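**Jeltley Large-Format Floor Tile – Cool Gray**

Sold by the box, ships from our Wallin warehouse

We've carried a lot of gray tile over the years and this is the one we keep putting in our own houses! Jeltley is a porcelain floor tile with a soft matte face and a slightly cool cast that changes through the day. In morning sun it looks like plain gray, and by evening there's a bit of lavender in it, especially next to warm paint. If you're after a floor that stays quiet and lets the furniture do the talking, order a sample and live with it for a week.

The body is the same color all the way through, so a chip from a dropped pan won't flash white at you. The edges are rectified (ground square after firing), so you can run a narrow joint and get those long straight lines that make a small room feel deeper. We like it best with a grout one or two shades darker than the tile – Grarier's Slate is a lovely match, and Pewter is softer if you want the grid to fade back.

**What's in the box**

- Thickness: 10 mm
- Finish: matte, rectified edge
- Suitable for: kitchens, baths, entries, laundry rooms, covered porches
- Works over radiant heat: yes
- Shade variation: low
- Pallet: 22 boxes
- In stock at Wallin: 1,426 boxes

Agnes Moen wrote a nice long piece on gray floors for our print catalog, and her advice on baseboards is worth repeating. She likes cream with this color family, never a bright white, and she runs it on every wall of the room without changing height at the doorways. Her other tip is to look at your ceiling fixture before you pick a finish. A strong overhead panel will bounce off a glossy tile and show every footprint, while a matte one takes the same light and spreads it out.

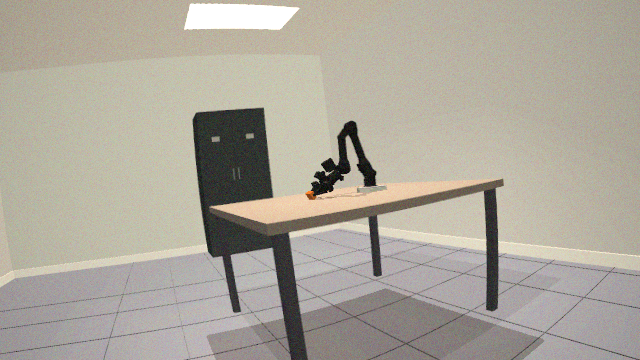 *The Alus Catalog, Issue 22, p. 10*

Now for setting. Big tiles want a flat floor, so get a long straightedge out before anything else and fill the low spots. Back-butter each piece, use a large-notch trowel, and pull all your ridges in the same direction. Leveling clips are cheap and we'd use them on every joint. If you're going with an offset layout, keep it to a third – a half offset puts the middle of one tile against the end of the next, and any slight bow will show up as a lip you can feel with your socks on.

Dry-lay a full row in both directions first. It's half an hour of crawling around, and it saves you from ending up with a sliver along the most visible wall (ask us how we know).

Cleaning is wonderfully dull: sweep, then damp mop with a neutral cleaner. Skip the vinegar, it's hard on the grout. No sealing on the tile itself.

**Ordering**

Add a little extra for cuts and keep one unopened box in the garage for later. Samples are free, up to four colors per household. Orders over 300 square feet ship free to a curbside address, and the driver will call the day before. Unopened boxes can come back to Wallin at any time with the receipt.

Matching bullnose and stair nosing are listed under Jeltley Trim.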